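Module 5: Sequencing two arms on a clearing task
Course notes, revised 2022-06-03
Prepared by Torunn Lindholm

Read these notes before the lab. You will need the Skulex planner installed and a working build of your Module 4 perception node. The marking sheet is at the back of the lab manual.

5.1 Where we left off

In Module 4 each detection came out as a class label, a mask, a grasp point and a score between 0 and 1. The planner treated detections as independent. It sorted them by score, took the top one and sent a single arm after it. That works for one arm and well-spaced objects. It gives trouble once a second arm shares the workspace, and it gives more trouble when the objects are bottles, which roll when touched.

5.2 The task state

We keep three lists. FLOOR holds objects detected and not yet claimed. HELD holds at most one object per arm. DONE holds objects released over the bin. An object moves from FLOOR to HELD when the gripper reports a stall at a width greater than 8 mm, and from HELD to DONE when the arm has opened inside the release region. If the gripper closes past 8 mm the grasp is taken as missed. The object goes back to FLOOR with its pose marked stale.

A stale pose must not be planned against. Wait for a new detection. Most of the failed runs handed in last August came from groups who skipped this step and sent the arm back to where the bottle used to be.

5.3 Cap grasps

A bottle held by the cap hangs from a small contact patch and can pivot. The planner needs to know this, as the swept volume of the arm now includes the bottle at whatever angle it settles. In the Skulex config, set attached_object to "pendulum" and give the bottle length. The checker then sweeps a cone below the gripper in place of a fixed cylinder.

The wrist view from one arm is useful at this point. It gives a second look at what the other arm is holding and how far the bottle has tilted, and it shows the bottles still on the floor in the same picture.
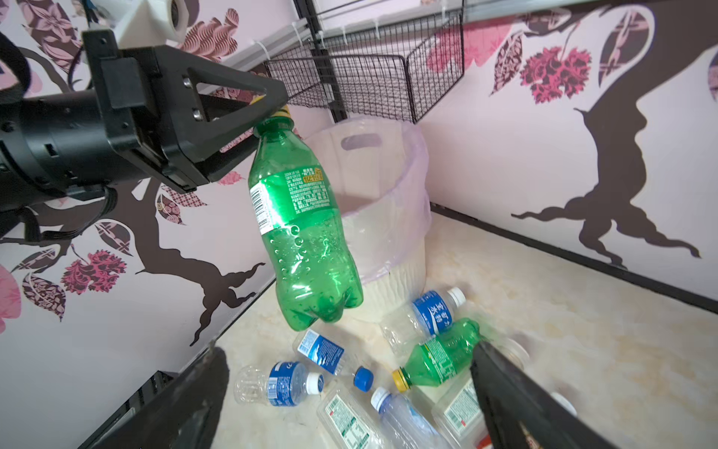
Wayne Yeoman asked why the held bottle has to be masked out before the detector runs, given that HELD already records it. The list records that an object is held. The detector knows nothing about the list and will report the hanging bottle as a fresh detection, with a grasp point somewhere above the floor. The planner then has two entries for one bottle. Mask first, detect second. The mask comes from the forward kinematics of the holding arm plus the cone from 5.3.

5.4 Claiming and locking

Each arm claims an object before it moves. A claim is a lock on the object ID with a timeout of 40 seconds. The release region has its own lock, so only one arm is over the bin at a time. Take the locks in the order object, then region. Taking them in the other order can deadlock, and the supplied test case 63 is written to catch it.

The arm waiting for the region lock should hold at its retreat pose, clear of the other arm's path. It keeps its object claim while it waits, and the timeout is paused.

5.5 Lab exercise

Start from the branch module5-start. Implement claim(), release() and mark_stale() in task_state.py. Run the replay set in simulation before booking time on the arms. Log every state change with a timestamp and the arm name.

Bookings go through Derek Parsons. Bring your log file on the day; the lab machines are wiped between groups.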